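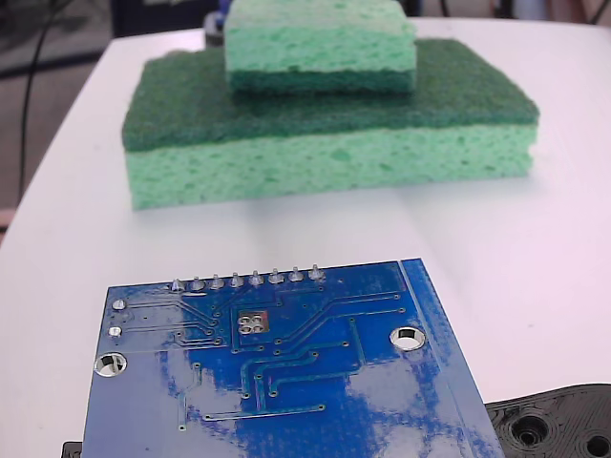
Wednesday, June 17, 2020

Quick one tonight, dinner's in the oven. Still fighting with the landlord. Well, the letting people, Sandhu, who look after our end of Flutthorpe now. They want 700 to "make good" the back bedroom before we go in September. 700! For a carpet that was tired when we moved in and two picture hooks.

So I finally dug out the check-in inventory. Read it properly, all of it, every page. Carpet: "worn, marks by door." There it is. In thier own words. Emailed it over Monday, no reply yet.
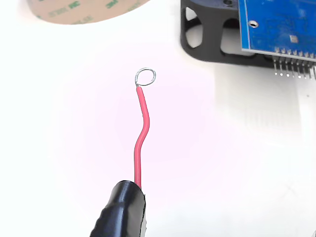 Red wire, little loop at the end.

Other news. Boxes. Got a quote from Nilex for the van, 490 with 2 guys, stairs extra. Stairs extra! We're on the top floor, so it's all stairs. Might just do four trips in the car and hate every minute. The couch won't fit though. Couch is the whole problem.

Selling the bookcase, the big lamp, maybe the desk. Not the desk. Keep changing my mind on the desk.

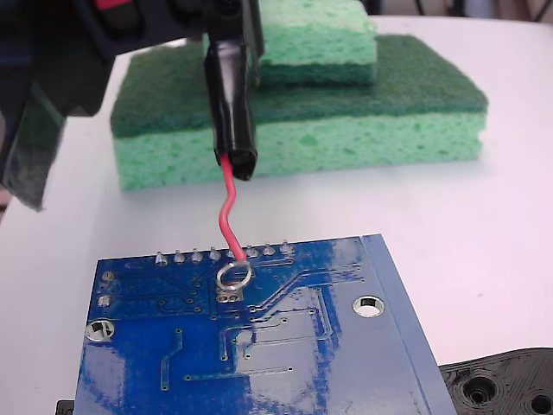

The loop again, black sleeve on the other end this time.

If anyone has been thru the deposit dispute thing, how long did it take? Did you need photos of every room or just the ones they're arguing about? Comments are open, email's fine too.

Right, timer's going. More when Sandhu write back.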